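# trolow-equipment-plan

Equipment list, budget and purchase order for the Trolow home-tidying robot work. Last full revision 14/07/2020. Smaller edits are in the change notes near the end.

This folder holds planning documents only. There is no control code here and no recordings. If you are looking for the recordings, they are in trolow-rooms, which has its own card.

## Contents

- `plan.csv` – one line per item, with quantity, unit cost, supplier code and status
- `spares.csv` – parts we expect to wear out or break
- `rooms.csv` – floor type, door width and outlet positions for each room
- `quotes/` – supplier quotes as received
- `README.md` – this file

`plan.csv` has 51 lines. A line is one thing we would order, so a gripper and its cable are two lines if they ship separately and one line if they don't. Please keep to that. The first version mixed the two and the totals were wrong until May.

## Scope

The plan covers one mobile arm working in furnished living rooms. The tasks are picking things up off sofas, floors and low furniture and putting them somewhere else. Kitchens are out of scope for this round. So is anything with stairs.

We are buying for one working unit plus enough spares to keep it going. A second unit was costed and dropped. The lines are still in `plan.csv` with status `dropped`, so they do not count toward the total but can be brought back.

## Budget

The spares and small parts allowance is 2,000 dollars. It does not include the arm, the base or the computer, which come out of the main equipment account and need a signed request each.

What the allowance is for:

- gripper fingers and finger pads
- wrist camera, cable and mount
- fasteners, cable ties, strain relief
- batteries for the base
- protective covers
- shipping on all of the above

Shipping was left out the first time. It matters more than expected for batteries, because some suppliers will only send them by ground and charge a handling fee per box. Order batteries together where you can.

Hold back 5 percent until the last order has arrived. If it is still there at the end, spend it on fingers.

## What to buy first

The order below is the one we settled on. It follows lead time and not price.

1. Arm and base. Longest lead time. Nothing else can be tested without them.
2. Gripper and two sets of fingers.
3. Wrist camera and mount.
4. Batteries and charger.
5. Everything else.

The computer can come at any point before the arm does. We had one on loan when the plan was written, so it is low on the list in `plan.csv`. If you are starting with nothing, move it up.

## Notes on particular items

### Fingers

Buy more of these than you think you need. The finger is the part that touches everything, and in a furnished room that includes table legs, baseboards and the floor. Scuffs on the outside faces are cosmetic and not a reason to replace a finger. Replace it when the tip is chipped, when the two tips no longer meet, or when the screw holes have worn.

We compared the Bavley standard fingers with a printed set from Cartwright. The printed set is cheaper and can be reordered in small numbers. The Bavley set holds its shape better. The plan has both: Bavley on the robot, Cartwright in the drawer. Do not mix one of each on the same gripper. They differ in length and the grip closes crooked.

Dark fingers are preferred. The camera sees the fingers all the time, and a dark matte finish gives less glare near a window than a bare metal one.

### Wrist camera

Get the short mount. With the tall mount the camera catches on cushions when the arm comes in low over a seat. The short mount puts both fingertips in view, which makes it easier to judge height over a soft surface.

The cable is the weak point. Two spare cables are in the plan and that is the minimum. Ask for the right-angle connector. The straight one sticks out and takes a knock sooner or later.

### Base and wheels

Check the base against `rooms.csv` before ordering. Most of the rooms have hard floors and the standard wheels are fine there. For thick rugs you need the larger wheels, which add height and change how far down the arm can reach. We chose standard wheels and left rugs for later.

### Reach

Low sofas and ottomans set the bottom of the useful working range. Sofa backs and cabinet tops set the upper end. Before signing for an arm, measure a real sofa and work out whether the gripper can point at the far back cushion with the base parked on open floor. Supplier drawings show reach from the shoulder to the wrist flange, and the gripper and its fingers come on top of that. One of the arms we were quoted looked long enough on paper and would have been short by the time the base was kept clear of the furniture.

A chaise makes this harder. The base has to stop in front of it, and the arm works across the full depth of the chaise.

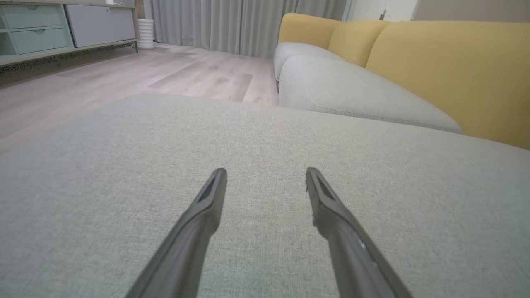
For that reason the reach column in `plan.csv` is measured from the edge of the base and not from the shoulder. If you add an arm to the list, convert its figure first. Leave the supplier's own number in the notes column so it can be checked.

### Batteries

Two packs and one charger. A third pack was requested and turned down. Packs are to be stored at part charge if they will sit for more than 30 days, and someone should write the date on them.

### Covers

Optional. A fabric sleeve for the forearm keeps dust and lint out of the joints. Check that it does not bunch up at the wrist and block the camera.

## Status values

| status | meaning |
|---|---|
| wanted | agreed, no quote yet |
| quoted | quote is in `quotes/` |
| ordered | order placed, not received |
| here | received and checked |
| dropped | not buying, line kept for reference |

Use `here` only after the box has been opened. A delivered box that is still sealed is `ordered`.

## Known gaps

- No quote for the large wheels.
- Prices in `quotes/` are valid for 30 days and several have lapsed. Treat those totals as a guide.
- Labor is not counted anywhere. Mounting the camera and routing the cable takes most of a day the first time.
- Repairs after the warranty ends are not budgeted.
- `rooms.csv` gives floor type by room. It does not list rugs, and it does not say how high the seats are. Seat height should be added.

## Change notes

- Camera mount changed from tall to short.
- Second unit set to `dropped`.
- Shipping added to the allowance.
- Reach column converted to base edge.
- Cartwright fingers added as spares.

## Reuse

Other groups at Clirnorwood may copy the list and change it for their own rooms. Take out the supplier codes before sending it outside. The quotes are not to be shared.

Related

- trolow-rooms: recordings and room card
- trolow-mounts: drawings for camera and gripper mounts
- Clirnorwood purchasing guide for shared equipment
- Battery storage and shipping notes
- Bavley finger replacement, step by step

Contact: Trolow project desk, Clirnorwood | © Clirnorwood | Back to top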